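Why Do Tablecloth Patterns Repeat?

Have you ever sat at a table waiting for lunch and noticed that the same little picture shows up again and again on the cloth? Maybe it's a lemon, or a duck, or a cartoon face. There it is by your plate, there it is by the salt, and there it is hanging over the edge upside down near your knee!

That's called a repeating pattern, and once you start looking you'll find them everywhere – on pajamas, wallpaper, wrapping paper, even paper towels.

It starts with one drawing

A person who plans out patterns for cloth is called a textile designer (textile is just another word for cloth). The designer doesn't draw a whole tablecloth. That would take ages! They draw one small piece, and that piece is called the repeat.

The clever part is the edges. The right side of the repeat has to fit perfectly against the left side of the next one, and the top has to fit the bottom. If a line is even a tiny bit off, your eye will spot it right away, like a step in a sidewalk.

Rows that line up and rows that don't

The simplest way to put a repeat on cloth is in straight rows, like the squares on a calendar. Every picture sits exactly under the one above it. It's neat, but if you squint you might start seeing stripes.

So designers often slide every second row over a little. Those are called staggered rows. Think of a brick wall: each brick sits over the gap between 2 bricks below. Staggered rows make the pictures look scattered all over the cloth, even though they follow a rule the whole time.

How does the color get on?

Long ago people carved a shape into a block of wood, dipped it in dye and stamped it on cloth by hand, over and over. If you've ever done potato printing, you've done the same thing! Later came rollers with the pattern all the way around them. One full turn of the roller prints one repeat, then it comes around and prints it again. Lots of cloth is still printed with rollers, and some is printed by machines that squirt out tiny drops of ink, a bit like a printer at home.

Be a pattern detective

Look at the yellow tablecloth in our photo. It has small orange-and-brown cartoon characters, and each one has a light blue curved shape to go with it. Are the rows straight or staggered? Try following one row with your finger, then check the row next to it. (They're staggered – well done if you got it!)

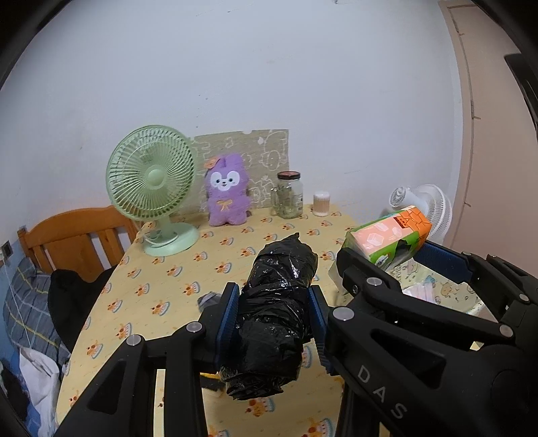

Page last changed: June | Plindness Kids, Cloth and Color

Things on top of a cloth can hide parts of the pattern, but your brain is very good at filling in what's missing. Once you know the rule, you can guess what comes next.

Now make your own. Fold a sheet of paper into 30 small boxes and draw the same tiny creature in each one. We call ours a Karaki and it has very big feet, but yours can be anything you like. When you've finished, try a second sheet and slide every other row over by half a box. Put them side by side on the floor and stand back. Which one looks more like a brick wall?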